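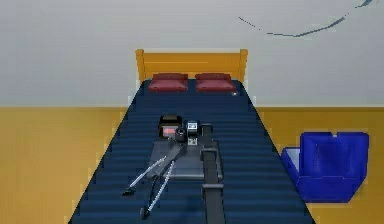
Simulated bedroom task for student club: the arm does not see where the bed ends

Posted in Robotics for Schools and Clubs
Viewed 454 times

wakis_beginner

Hello everybody. I help in a student robotics club and we have a problem with our course project. I will try to explain it well, please excuse my English.

The project is called Wakis. The students must write a controller for an arm in simulation, and the arm must find a small object on a bed and put it in the blue box that stands to the right of the bed. The bedroom is from a scene pack that our previous leader made, and I do not have his notes. The blanket is dark blue with ridges, the pillows are dark red. We do not train any big network. The students are 15 and 16 years old and they use simple color masks from the robot's own camera, plus the joint positions that the simulator gives us.

Finding the object is going well in most runs. The trouble is this:

When the arm goes low over the blanket, the fingers go into the blanket and the physics becomes crazy. The arm shakes, and after this the run is lost. In our last batch we made 87 runs and 9 finished with the object in the box. The other ones failed in different places, but most often the shaking started when the fingers were near the ridges.

What we tried already:

We made the motion slower. It shakes later but it still shakes.

We changed the friction of the blanket to a lower value. Now the object slides away before the fingers close.

We put a fixed minimum height for the fingers. With this the arm is safe, but it can not pick flat objects, for example the coin.

One student thinks the ridges are real geometry and another student thinks they are only a texture. They have argued about it for two meetings and I do not know how to check it. Also I do not know if the color mask can help us find the edge of the bed, so the arm will not go down beside the mattress when it travels to the box. This happened more than once.

The club show is in June. The parents will come and I would like to have one task that works in front of them. Can somebody tell me in what order to look at these things?

Thank you for your patience.

soltani_lab_helper

You have a collision mesh problem, I am almost sure. Turn on the collision view in your simulator. Every simulator has it somewhere in the visualization menu. If the blanket in this view is one flat box, your second student is right and the ridges are only a picture. If you see many small triangles going up and down, the first student is right, and you should replace the mesh with a box.

Lower time step also helps.

Vivek Tiwari

I had a similar situation with my school group two years ago, with a kitchen scene and a towel. I am not a professional, I teach physics and I run the club after lessons, so please check what I say against the manual of your own simulator.

The order is important. I would go like this.

First, do the check from the answer above this one. It takes five minutes. Do it together with the two students who argue, and let each of them write down before what they expect to see. In my group this became the best lesson of the spring, and it was not planned.

Second, look at the contact between the fingers and the blanket. Long thin fingers are difficult. The tip is very small, so all the force comes in one point, and if the target position is below the surface, the controller pushes harder and harder. The simulator pushes back. Then you get the shaking. Before you touch the friction again, put the friction back to the original value and limit the force of the arm joints. We used a limit so low that the arm could just carry its own weight and the object. After this our fingers stopped on the towel and stayed there quietly, even when the students gave a wrong height.

Third, do not use one minimum height for the whole motion. Use two heights. The travel height is well above the pillows, and the arm must always be there when it moves to the side. The picking height is used only when the arm moves straight down. My students called it the elevator rule: no walking while you are in the elevator. With this rule the arm can not drag its fingers across the ridges, and it also can not go down beside the mattress on the way to the box.

Fourth, the bed edge. A color mask is enough for this. Your blanket is dark blue, and you can mask it and take the outline. But be careful with one thing. Your box is also blue. It is much brighter, so if you work in HSV and not in RGB, you can separate them with the value channel. In RGB my students lost many hours with a similar problem. Also the arm itself is dark and will cut a hole in the mask of the blanket. Take the mask once, at the beginning, with the arm in a parked position where the camera has a clear view, and keep it for the whole run. The bed does not move.

For the outline, remember that the sides of the bed are not parallel in the camera view. If a student draws a rectangle around the blue pixels, the corners near the pillows will be outside the bed. Fit two straight lines, one for the left side and one for the right.

About the coin, I would take it out of the task for the show. Take something with some height, a block or a small cup. The coin can come back in autumn for the older students.

And please save the random seed of every run. If you have 87 runs and you can repeat the bad ones exactly, you already have most of what you need. If you did not save it, make a new batch after the force limit and compare.

wakis_beginner

Thank you both, this is very useful. We opened the collision view today. The ridges are real geometry, so the first student was right and he is very proud. We changed the mesh to a box and the shaking is less, but it is still there when the target is too low. Next meeting we will do the force limit.

I did not save the seeds. Now I do.

Vivek, one more thing I want to ask. When you parked the arm for the mask, did you do it in every run or only one time for the whole batch?

Vivek Tiwari

Every run. It costs 2 seconds, and if somebody changes the camera between the batches you will not be surprised.

irkero

We are using a Panda model in our club and had the same shaking. For us the fault was the gripper, not the blanket. Somebody had set the mass of the fingers to almost zero in the file. Look at this also, please, it is only one line in the model.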